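Waltska list – packing and storage
23 January 2023
Posted by the Otgate bench

> Does the black case still suit the small display units, or
> should we go back to bags? We have 2 shelves to fill.

Keep the case. It is flat, it has a raised rim, and it stacks.
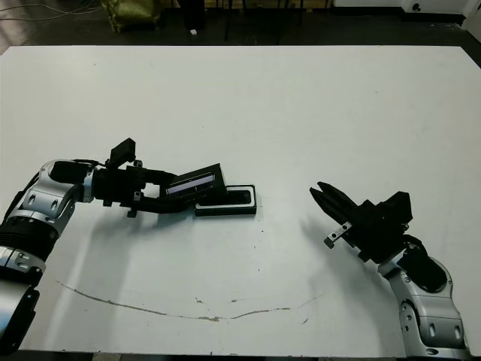
PACKING

Order 866 from Ferri came in December and the cases are the same as before. Put the unit in screen up and close it before you label anything.

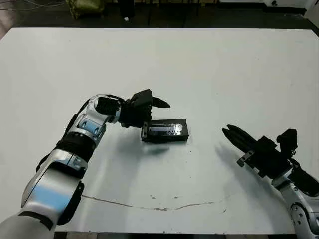

Black case on the white table.

The Drurkon shelf is 90 cm wide, so lay the cases lengthwise – they slide out easier that way. Small trays go
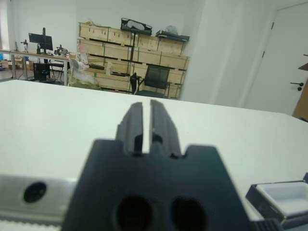
on the lower shelf, with nothing stacked on them. I still need the label sizes from whoever has the old sheet.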